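## 5. Fitting and changing bin liners

Applies to all Karus room bins used in the guest rooms at Flultthorpe. The kitchen bins and the outdoor wheeled bins are covered in section 6.

Last revised 2022-09-12 by Ayman Hattar. Replaces the February sheet, which gave the wrong liner size for the bedroom bins.

### 5.1 What you need

- Vura clear liners, small (bedroom and bathroom bins)
- Fu clear liners, medium (landing bins only)
- Disposable gloves
- A tied-off sack on the trolley for full liners
- Surface spray and a cloth

The small liners come in boxes of 100. Take one roll per trolley and leave the rest in the linen store. Tell Sunil Siddiqui when the last full box is opened.

### 5.2 Taking out the used liner

1. Put gloves on before touching the bin.
2. Move the bin out from the wall or furniture so that you can reach both sides.
3. Look into the bin from above. Do not put your hand in, and do not press the contents down.
4. If you see glass, blades or needles, stop and go to 5.5.
5. Take hold of the liner at two opposite points on the rim and ease it free of the edge.
6. Bring the two sides together, twist once and tie.
7. Lift the liner straight up. If it catches, tilt the bin instead of pulling harder.
8. Place the tied liner in the trolley sack.

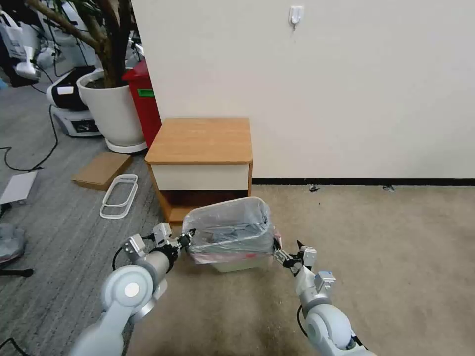 *Fig. 5a. Liner held at the left and right of the rim.*

**Note:** Clear liners are used in all guest rooms so that lost items can be spotted before the liner is tied. If you see something that looks like jewellery, keys, a passport or a bank card, leave the liner open, take it to the office and write the room number in the lost property book. Guests have up to 55 days to claim.

**Caution:** Carry the liner away from your legs. Do not hold it from underneath.

### 5.3 Cleaning the bin

1. Check the inside for liquid or anything stuck to the base.
2. Wipe the inside, then the rim, then the outside. Use a fresh cloth for each room.
3. If the base is sticky, take the bin to the sluice room and rinse it with warm water. Do not rinse bins in the guest bath or basin.
4. Dry the bin fully. A new liner will cling to a damp wall and tear when it is next removed.
5. Stand the bin on its base and check that it does not rock. Report cracked bins on the fault sheet.

Do not use bleach on the painted bins. It lifts the finish.

### 5.4 Fitting the new liner

1. Tear one liner from the roll along the perforation.
2. Open it with a firm shake.
3. Lower the closed end into the bin until it touches the base.
4. Fold the top edge over the rim on all sides. Allow an overhang of 5 cm.
5. Run a hand round the inside to let trapped air out.
6. On loose-fitting bins, gather the spare plastic at the back and tuck it under the fold.
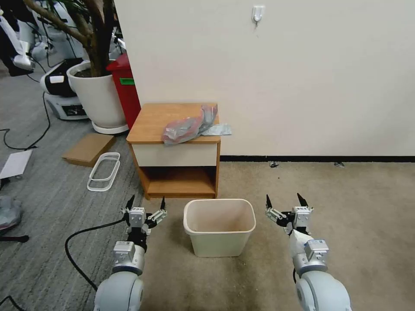
Bins go back in the same position in every room, so that guests and the night staff know where to find them. In bedrooms the bin belongs on the side nearest the door, clear of the walkway and any trailing flex. A small rectangular bin standing on the carpet in front of a nightstand, such as the cream one here, needs to go to one side before you leave, or it will block the drawer and the open shelf below it. Check the shelf for tissues and wrappers while you are down there. In bathrooms the bin goes beside the basin and never behind the door.

**Note:** Do not leave spare liners in the base of the bin. They pick up spills and cannot be used.

### 5.5 Sharp or soiled items

1. Do not tie or lift the liner.
2. Close the room and hang the yellow card on the handle.
3. Call the duty supervisor on the house phone.
4. Wait for the sharps tub. Use the tongs supplied with it and nothing else.
5. Once the item has been removed, double-bag the remaining waste and carry on from 5.3.
6. Fill in an incident slip, even if no one was hurt.

### 5.6 Ordering

Liners are ordered through the office. The standing order is 2,000 small liners. Medium liners are ordered as needed. Check the box label against the list in 5.1 on delivery, and return any coloured liners unopened.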